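Kitchen Arm Purchase: Gallery and Running Notes
Posted by Leonor Vilela, 7 April 2026
Filed under: Equipment, Budget round 2

Eduardo Rocha asked for a gallery page so the people signing for the arms could see what they would be signing for. Fine. I've kept my own remarks in with the pictures, and they aren't all friendly. The proposal is a two-arm cell for the prep kitchen at Torres, quoted by Brilten, with the simulation work done by Grumau before any hardware is ordered. I'm not against it. I am against approving it on the strength of a rendered counter.

What we've been quoted

The Brilten quote covers two arms, two grippers, one controller and a mounting frame. It doesn't cover guarding, spare fingers, floor work or the electrician. Fostell quoted the same cell with guarding included and came in higher, and I suspect the gap would close once Brilten's extras were written down. I've asked for that twice.

Training is listed as "up to 5 days." I would like to know what the smallest number is.

What the simulation is good for

Reach, mostly. If an arm can't get to the spot beside the microwave in software, it won't get there in our kitchen either, and finding that out early is worth paying for. Grumau says it has run the jar task 917 times. I asked how many different jars that was and am still waiting.

What I wouldn't use it for is grip. Our jars come out of the fridge wet and some of them are sticky. The lids vary by supplier. Until somebody brings a gripper here and lets us hand it our own stock, I'm treating grip as unproven and have left money in the budget for a second set of fingers.

From the simulation
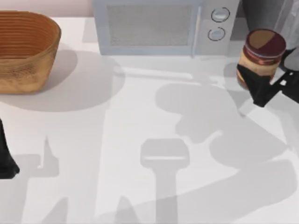 Jar held upright by the right arm, just to the right of the microwave. Grumau render.

Look at how little room there is between the gripper and the oven's control panel, then go and measure our own counter. Ours has a socket and a paper towel holder on that side. Neither is in Grumau's model.

Still open before I sign

Itemized extras from Brilten, in writing.
A site trial with our jars, four hours minimum.
Who pays for the return visit if the trial fails.
Delivery. Eduardo has August in his plan, and I haven't seen a supplier commit to it.

Corrections to me, please, and leave the quote file alone while I'm still working in it.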